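To: the Selow keyboard users list
Date: Dec 27, 2023
Subject: Re: Egilsson firmware and the sticky layer key

Someone on the list wrote:

> I've had my Egilsson board since November and I love the feel of it, but
> the layer key keeps latching. I tap it once for the media controls and the
> whole board stays on layer two until I unplug it. I'm on firmware 4 and
> I've tried both USB ports. Is it the switch, or have I set something up wrong?

Hello, and welcome to the list! I had the same trouble with mine over the winter before last, when I was still finding my way around the thing, so you have my full sympathy. I spent a whole evening with the keycap off and a can of air in my hand, quite convinced there was a toast crumb in there (there was, as it happens, but it made no difference at all).

I'd leave the switch alone for now. Firmware 4 changed the default for the layer key from hold to tap-toggle, and the release notes mention it in one line near the bottom, after all the lighting business. Open the Vultthorpe configurator, go to Timing, and set the layer key back to Momentary. While you're in there, have a look at the tap threshold. Mine came set to 100 milliseconds, and my fingers are slower than that these days, particularly first thing in the morning – I ended up a good deal higher and have been very happy with it.

Do save your profile to the board before you close the window. The configurator will cheerfully let you quit without writing anything, and then you'll be back here wondering what colour language to use.

If it still latches after all that, swap the layer switch with one you hardly ever press. I used Scroll Lock. If the fault moves with the switch, it's the switch, and the Zarnska ones are sold in bags of 6 so you'd have spares for years.

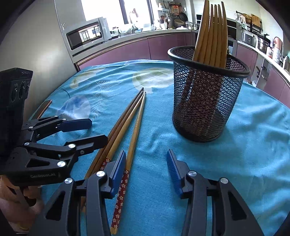 Will going back to firmware 3 wipe my macros?
It clears anything stored on the board itself, so export your profiles to a file first and load them again afterwards.

Let us know how you get on, and don't be shy about asking again. We've all been stuck on layer two at one time or another.

Cheers from a rather warm study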